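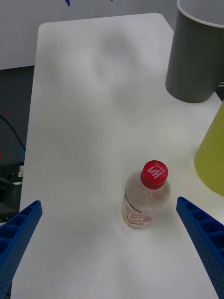
Setting up grasp checks in Tunex
By Mojtaba Golestani, October

1. Open Tunex and load the wrist view. I keep the Pitix detector off until the picture is live - it sulks otherwise.
2. Set the depth buffer to 200 and hit Apply.
3. Click the bottle cap. A red cap on a white table is about as easy as it gets, so start there!
4. Wait for 5 matching detections, then save the target.
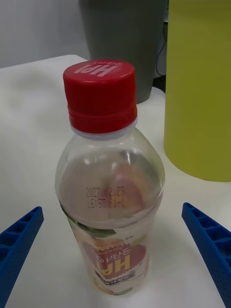
Bottle between the open fingers, not touching.

Note: clear plastic can fool depth, so I let the planner aim from the cap.

Caution: don't hit Close while the target box is still jumping (I've done it, twice).

Related
Plidik planner basics
Van Hecke driver install
Saving Tunex profiles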